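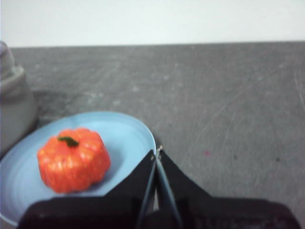
How long should a water-based sealer cure on a concrete tabletop before the table goes back into daily use?

Yara Harb
Wed 25 August

The top was cast in one piece and has been indoors since February. I sanded off the old wax, washed the surface, let it dry and put on two thin coats of Fellomier matte, the water-based version. The can says "dry to touch in two hours" and then says nothing useful about plates, cups or wiping down. The table is the only one in the house and the family would like it back.

Mayuree Noiphan

Seven days for normal use with plates and cups, two weeks before you leave anything wet, oily or acidic standing on it. Light dry objects can go on after a day if you lift them and don't slide them.

"Dry to touch" only means that the water has left the top of the film. The resin particles still have to draw together and harden, and most water-based sealers go on doing this for days after the surface feels finished. During that time the film is soft enough to take a ring from a warm mug or a print from the foot of a plate. These marks sometimes fade as the cure finishes. More often they stay.

Conditions matter more than the number on the can:

Temperature. Normal room temperature is fine. In a cold room, double the waiting time. Don't point a heater at the top, as the surface will skin over and trap moisture underneath.

Humidity. A damp room slows everything. A fan moving air across the room (not straight down at the table) is worth more than an open window on a rainy day.

Film thickness. Two thin coats cure faster than one thick one. If there are puddled spots near the edges, those spots set the schedule for the whole table.

Moisture in the slab. You washed it before sealing. If it had one dry day after that, it was probably not dry all the way through, and the film will be slower to harden and may turn cloudy. Tape a square of clear plastic to the unsealed underside overnight. Fog on the inside in the morning means the slab is still giving off water, so add a week.

To check the cure, pick a spot near a corner and press your thumbnail into it with moderate force. If it leaves a dent, wait. If it leaves nothing, put a few drops of water on the same spot for ten minutes and wipe. A dark patch under the drops means the coverage is too thin there. A white patch means the film has not finished curing.

Roswitha Wallner

Agree with the week. I would add that two coats is often not enough on a top you have sanded, depending on the grit. Where did you stop? At 100 the surface is open and drinks the first coat, so you really have one coat doing the work. At 200 it is tighter and two coats will usually hold.

If the water drops leave a dark patch, a third coat is easy now and a nuisance later. Within the recoat window on the can you can go straight over. Past it, scuff lightly with a fine pad, wipe off the dust with a damp cloth, let it dry and then coat. Skipping the scuff is how you get peeling in sheets.

Also check which Fellomier you have. There are two in nearly the same can. One soaks in and leaves no film, and the thumbnail test tells you nothing with that one. The one that forms a film has a line about "build coat" on the back.

Yara Harb

It has the build coat line. I stopped at 100. The underside was never sealed, so I will try the plastic tonight.

Roswitha Wallner

Then plan on the third coat, and start the seven days again from that coat. The clock runs from the last one.

Maysoun Dabbas

I used Khasawneh on mine, which is two-part, and it was hard in two days. Cost me more but no waiting. Smells bad though. My sister put hers back in use the next morning with the ordinary kind and it was fine, so I think people worry too much about this. Just use placemats.

Mayuree Noiphan

Two-part products harden by a chemical reaction and do cure faster, so the two days is plausible. It does not carry over to the product in the original post. I would also not put Khasawneh or any other two-part sealer on top of fresh water-based film. The solvent can wrinkle it.

On placemats: wait until the cure is complete. A rubber or vinyl mat left in place on a new film blocks the air and can bond to it. Cork or woven cotton is safer, and even those should come off between meals for the first month.

Some notes for the first weeks of use, as this usually comes up next:

Clean with water and a drop of dish soap. No vinegar, no lemon, no bathroom cleaner. Acid that gets through a pinhole will etch the cement underneath, and the mark can't be wiped out.

Wipe up oil, wine, coffee and tomato at once. The sealer buys time, and how much depends on the coat.

Use a trivet under anything off the stove. Acrylic film softens with heat well before the concrete is affected.

Don't wax over it in the first month. Wax slows down what is left of the cure, and it has to be stripped if you need to recoat.

Yara Harb

Plastic had fog on it this morning, a fair amount along one side. I have moved the table away from the outside wall and put a fan in the room. Third coat goes on when the plastic stays clear two nights in a row. We will eat in the kitchen until then.

Roswitha Wallner

Good plan. Retape the plastic in the same place each time so you are comparing like with like, and dry the inside of it first.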